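Flellham Community Forum > Building Systems > Heating controls
Ticket status: Open (reopened once)
Product: Fekidex room thermostat, wireless receiver unit
Opened: 2019-04-27

Summary: Thermostat reads high by several degrees every afternoon, heating drops out, room is cold by teatime

Original report

I look after the heating for a small workshop and the rooms over it. We had the Fekidex put in last December to replace an old dial stat that had worked without complaint for longer than I have been there. The new one was sold to us as more accurate. I have my doubts.

Mornings are fine. From just after lunch the reading on the wall unit climbs, the receiver light goes out and the boiler stops. An ordinary glass thermometer on the shelf next to it does not climb with it. By late afternoon the stat claims 24 and the thermometer says 19. People put their coats on. After dark the two agree again, more or less.

What I had already tried before opening this:

New batteries, twice, different makes.
Re-paired the receiver following the booklet, which has the steps in the wrong order in the English section.
Moved the receiver away from the boiler casing.
Factory reset. Lost the whole weekly programme and gained nothing.

First reply from support

Support said the sensor was "within tolerance" and that I should enter an offset of minus 5 in the installer menu. I did so. The afternoon reading then looked sensible and the morning reading was 5 too low, so the boiler ran flat out from opening time and the upstairs rooms were like an oven. An offset is a fixed number. The fault comes and goes with the time of day. I don't see how anyone who had read the ticket could have suggested it.

Offset put back to zero. Ticket was marked solved anyway, so I have reopened it.

Second reply from support

This time I was told to update the firmware through the Drulunine bridge. We don't own a Drulunine bridge. The suggestion was that we buy one. I asked whether the update notes mentioned temperature readings and was sent a link to the notes, which mention the clock, the Polish menus and "stability". I have not bought a bridge.

Log, my own tests

Test 1. Took the stat off the wall and left it on its stand in the back corridor, no windows, for one full day. It tracked the thermometer all day within half a degree. So the sensor can read properly when it wants to, and I am no longer much inclined to blame the batteries or the radio side.

Test 2. Back on the wall plate. Fault returned the same afternoon.

Test 3. Pulled the plate and looked at the cable hole behind it. Somebody on here is bound to say warm air is coming down the cavity, and it is a fair suggestion. Packed the hole with mineral wool and sealed round it. Left it two days. The peak came down slightly on the first day and was back where it started on the second. Weather was dull on the first day, so I would not give the wool any credit.

Test 4. Shading. The wall gets afternoon sun through the big window. The fitter insisted the light "doesn't reach that far in", and I had taken his word for it. I had never stood there and watched. Plan was to compare an afternoon with the window bare against one with plastic sheeting over it, blue because that was what was to hand. 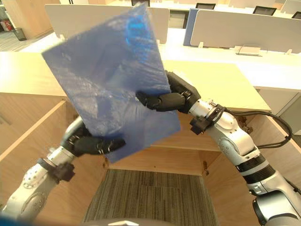
Blue sheet held up over the counter. Furniture still shows faintly through it.

I was not hopeful about a sheet you can see through, and the result was middling. With it taped over the window the reading went 3 above the thermometer where it had been going 5 above. It was a sunny day both times. An improvement, but nowhere near a cure, and the blue light was unpopular.

Test 5. Stiff brown card over the same window, nothing showing through. Stat and thermometer stayed together until closing. Did it again the next day to be sure. Same result. Took the card down on the third day and the fault was back within 40 minutes of the sun coming round.

Where that leaves us

I accept that sun on the wall is at least most of it. I don't accept that this settles the matter in the maker's favour. The old dial stat hung on the same screws for years and never did this. The Fekidex has a dark glossy front and hardly any vent slots, and I suspect it warms up like a car dashboard. The booklet says only to avoid "unsuitable positions". If direct sun adds 5 degrees, that deserves a line of its own.

A neighbouring unit has a Trnka stat, white case, in much the same position. They say it is all right. I have not put a thermometer beside it, so take that for what it is worth.

Questions for support, and please answer them this time:

Is there a white front cover for this model?
Can the remote sensor be wired in without the bridge?
If we move the stat to the corridor wall, does the warranty still stand, given that the fitter chose the present position?

Update

Reply received. No white cover. The remote sensor question was passed to another team. On the warranty they want the fitter's paperwork, and I have sent it.

For now the stat is on its stand in the corridor, 6 metres from where it should be, and the heating stays on in the afternoons. The corridor runs cooler than the workshop, so I have the set point down a degree. Leaving the ticket open until I hear about the sensor.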